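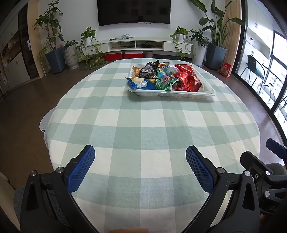 Chapter 5
Sorting, or What to Do About the Snack Tray

Most households own a tray of snacks. It begins life as a gesture toward guests and ends as the place where small packets go to be forgotten. By the middle of December the one in my own house holds things that no living member of the family remembers buying, and we all walk past it on the way to buy more.

This chapter uses the snack tray to introduce sorting. You met counting in Chapter 4, where you were asked to record the contents of a kitchen drawer in the town of Grerkdale and many of you wrote to complain about the rubber bands. Snacks are kinder. They come in wrappers, the wrappers come in colors, and you may eat the data when the chapter is over.

To sort a set of things is to put each one into a group according to a rule. The rule has to be settled before you start. This sounds too obvious to print, but watch anyone empty a tray onto a table. They sort by color until they meet a packet that is blue and yellow, at which point they sort by flavor, and then by whether they like it.

Armindo Bettencourt, who taught home management at the Sampaio night school and whose notes I have borrowed for this chapter, made his students write the rule on a card and set it beside the tray. He kept the cards. There were 731 of them when he retired, and 35 said only "nice ones here."
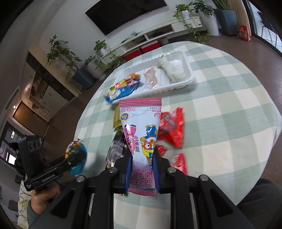 Figure 5.1. A snack table partway through a sort. Some packets are in the tray and others are on the cloth.

Look at Figure 5.1 and try to write a rule that would put the blue bag, the wrapped sausage stick and the white wrapped item together in the tray, and leave the two red packets out on the cloth. "Not red" will do for those, until you look again at the blue bag, which has red in its print. You now need to say whether you mean the main color or any color at all. Trouble of this kind is called a boundary case, and Section 5.2 is devoted to it.

The pink and white packet raises a different problem. Between the pig-like figure and the penguin in goggles, it could reasonably join a group for cartoon animals, a group for pink things, or a group for long triangles. A packet can fit several rules perfectly well. It can only be in one pile.

Before you go on

Find a tray, a bowl or a shelf of mixed packets. Write one rule on a card. Sort everything by it, without changing the rule, and put whatever won't fit to one side. Keep that last pile. You will need it for Exercise 2, so please don't eat it yet.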